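Spent last night at the Bretville middle school fall concert and play. Posting some notes here for the families who couldn't get in. Thread.

1/ It was Thursday, October 31, 2019, so yes, Halloween. The school picked the date in April and kept it. Half the audience came in costume and went straight out to trick-or-treat after the second curtain call.

2/ The hall seats 198 with the side bleachers folded out. All of those went. If you were turned away at the door, the office is keeping a list for the Saturday matinee. Call before noon.

3/ First half was music. The sixth grade strings played two folk tunes and a short march. Tuning took a while. The march was the best thing they did, and the cellos held it together when the violins got ahead.

4/ Seventh grade choir next. They sang four songs, one of them in Swedish, which Arvid Söderlund taught them by ear over five weeks. He teaches music here and at Mukthorpe, so he only sees this group on Mondays and Wednesdays.

5/ I don't speak Swedish. My neighbor does, and she said the vowels were good and the ends of the words were a bit mushy. The kids got a long hand for it anyway.

6/ Solo in the third song went to a girl who joined the choir in September. Clear voice, didn't rush. I'm leaving students' names out of this thread since not every family has signed the media form.

7/ Intermission ran 20 minutes. Cider and doughnuts from the eighth grade parents. Line went down the hallway past the art room. Bring small bills on Saturday, they ran out of change early. 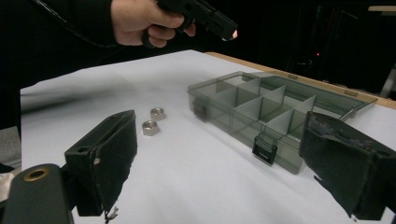
8/ Second half was the play, "The Lamp at Nygård." It's a one-act about a lighthouse family who take in a shipwrecked crew for the winter. The drama club cut it down to 50 minutes and wrote a new ending.

9/ There are 14 speaking parts. The drama club has more kids than that, so they split the captain between two actors, one for each half of the winter. They passed the coat from one to the other on stage. It was easy to follow.

10/ The grandmother got most of the laughs. She has a running argument with the cook about salt. The cook dropped a line near the end and the grandmother covered for him without a pause. I only know because I had read the script.

11/ Set was painted flats and a staircase on loan from the high school. The lamp itself came on late the first time it was supposed to. Second and third times were on cue.

12/ Sound was hard to hear from the back two rows. The school has four working microphones and they all went to the choir risers. If you're coming Saturday and you have trouble hearing, sit on the left, near the piano.

13/ Money, for those who asked. Tickets and the snack table together brought in $3,782. That goes to the instrument repair fund and bus costs for the spring choir festival. The principal read the number out this morning on announcements.

14/ The repair fund matters more than it sounds. Two of the school cellos were out all last year with cracked necks, and the kids took turns on the ones that were left. Both are back now.

15/ Some people asked me about the Dandon field trip. Still on. The sixth and seventh grades are going to the youth orchestra there, and 79 kids have turned in their slips. If yours is in the bottom of a backpack, it's due Tuesday.

16/ They need six more adults for the bus. You have to have the background check on file from this year. Last year's doesn't carry over. The form is at the front desk and takes a week to clear.

17/ Saturday show is at 2:00, doors at 1:30. Same program, minus the strings, who have a regional workshop that day. Adults $8, students $3, under five free if they sit on a lap.

18/ Parking: the lot behind the gym is closed for paving. Use the street or the church lot across from the main entrance. Don't use the bus loop. Two cars got blocked in last night and their owners had to wait until the risers were loaded.

19/ Lost and found from last night: one gray mitten, a witch hat, a set of house keys on a green cord, and a trumpet mouthpiece. All in the office.

20/ Correction to 4: it's Mondays and Thursdays, not Wednesdays. Thanks to the choir parent who caught it.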